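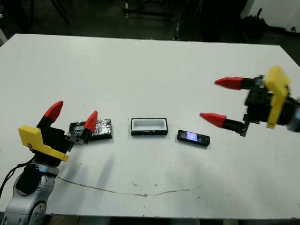
Review: Nisteo basic candy-bar phone

Bought from the Flistik online store, $37 plus shipping. Reviewed after using it as my only phone from April until now.

Why I bought it

My old smartphone had a cracked screen and a battery that quit by mid-afternoon. I mostly call, text and set alarms, and I didn't want to spend the price of a decent winter coat on a replacement. The Nisteo is a small black phone in the old slim shape, with a screen that glows purple-blue when it's on. It takes a regular SIM and it worked with my existing plan without a call to the carrier.

The box

The box is better than the price suggests. It's rectangular, black around the rim and white inside, with rounded corners to the cavity. I have kept it, and it now holds spare keys on the hall shelf. The printed guide is a single folded sheet in very small type. There is a longer version on the Nisteo site, but it covers several models at once and you have to work out which parts apply to yours.

Calls and texts

Calls are clear at both ends. The earpiece is loud enough for a bus or a grocery store, and the speaker is fine on the kitchen counter with the fan off. At full volume it buzzes on low voices, so I leave it 2 notches down.

Texting is slow if you've been away from number keys for a while. Predictive text is there and knows Canadian spelling once you find the setting, under Phone and then Input, not under Language where I looked first. Group messages come in as separate texts from each person, which gets confusing when my family is planning a dinner. Photos sent to you show up very small or not at all.

The contact list holds 2,000 names, far more than I'll use. Moving them over was the worst part of the whole job. I could only import from the SIM, and the SIM chopped long names short, so I ended up retyping a lot of them.

Battery

I charge it every 3 days. That's with a few short calls a day and the screen on its middle brightness. On a camping weekend with the phone mostly off it hardly dropped. The charging port is tight and has stayed tight.

Screen

Readable indoors and at night. Outside in bright sun it washes out and I have to turn my back to the light to see who's calling. The colour theme can be changed, but the other choices are harder to read, so I went back to the one it came with. The text size has a large setting that helps, although menu titles then run off the side.

Build

It has been dropped on tile and on the driveway. There's a scuff on one corner and it still works the same. The back cover takes a firm thumbnail to get off. The keys have a definite click, loud enough that I turn off texting in waiting rooms. The finish picks up fingerprints.

Compared with the Tekero

I had a Tekero before the smartphone. The Tekero had nicer keys and a flashlight button on the side. The Nisteo has a better speaker and a longer battery, and its alarm still rings when the phone is switched off. For me the alarm settles it.

Who it suits

Good for a glovebox, a cottage, a parent who wants real buttons, or anyone who is happy with calls and texts. Don't buy it if you need maps, banking codes from an app, or photos of any quality.

Rating: 4 out of 5. I took a point off for the contact import.

Posted by Guthrie, 14th January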